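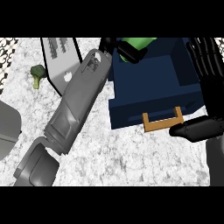 A navy drawer on a marble top, with a little broccoli off to the left.

I have been trying to cut down on what my household throws away for a few years now, and I've come round to an opinion that got me some funny looks at my sister-in-law's birthday lunch. I think refill stores are lovely and I think most of us should stop feeling guilty for not using them.

Let me back up a bit. Back in October a refill place opened in Dahlgren, which is the next town over from us, and I was so excited I went on opening day with a tote bag full of jam jars (clanking all the way, my kids were mortified). They had oats, lentils, dish soap on tap, laundry powder, three kinds of vinegar, the works. I came home with everything lined up on the counter and felt like a million bucks. I took the jars out again the next week, and the week after that. Then it was the holidays, then the car was in the shop, and I have been exactly once since.

The thing is, it's a drive. Dahlgren is 10 miles from my door, and there's no bus worth the name, so every time I wanted a pound of oats with no bag around it I was burning gas to get them. My neighbor Marius Rusu, bless him, pointed this out over the fence while I was loading the trunk. I was pretty annoyed with him for the whole drive there and most of the drive back. He had a point though. The oats at the regular grocery store, five minutes' walk from my house, come in a cardboard tube that goes straight in the recycling.

So I did something very nerdy and kept all my grocery receipts for a while, plus a notebook of what went in the trash. I wanted to know what we were really wasting, and I had been so sure it was plastic. Well. The plastic was there, sure, but what made me wince was the food. Half a bag of spinach gone to slime. The heels of four loaves of bread. A whole tub of sour cream that I bought for one recipe. When I added up the stuff we had paid for and not eaten, going back through the year as best I could, I got to $491. That's a lot of sour cream!

And this is where I get a little grumpy with the green living world, which I love and read way too much of. So much of it is about buying things. A new set of matching jars, a bamboo brush for every surface in the home, a Winach compost pail in sage green (I have one, it's very pretty, the lid sticks). I fell for all of it. I signed up for Cloletti, the soap tablet people, and I still have some 40 tablets in a box under the sink that I'm working my way through. They're fine! They clean the sink! But I could have used up the two half bottles of spray I already owned, and I tossed those to make room. I cringe typing that.

Meanwhile the least glamorous habit I've picked up has done the most. I look in the fridge before I shop. That's it. I open the door, I write down what has to get eaten, and I plan the first couple of dinners from that list. We eat a lot of what my husband calls "fridge soup," and some of it is great and some of it tastes like a wet Tuesday from 1974, but it gets eaten. We also have a shelf now for things that need using up, and anybody hungry has to look there first. My teenager complains and then eats the leftover rice anyway.

I'm not saying packaging doesn't matter. I still take my own bags and I'd be thrilled if the big stores put in refill stations, so people could do it on the shopping trip they're already making. Flustwood, the co-op near my mom's, has had a couple of dispensers by the registers for ages, and I fill up whenever I visit her. That's how it should work, if you ask me. Put it where folks already are and they'll use it.

What I do mind is the idea that you're either the jar person or you don't care. I've got friends who rent, who work nights, who have three kids under six, and they think they've flunked because they buy cereal in a box. One of them hasn't thrown out a vegetable in months. She makes stock from the peels! She's doing way better than I was on opening day with my clanking tote bag.

So if you have a refill store on your way home, go, give them your money, they're usually run by really nice people. If you don't, please go look at the back of your fridge. And if anyone has a good idea for half a head of cabbage, I'm all ears, because the kids have started hiding from the soup.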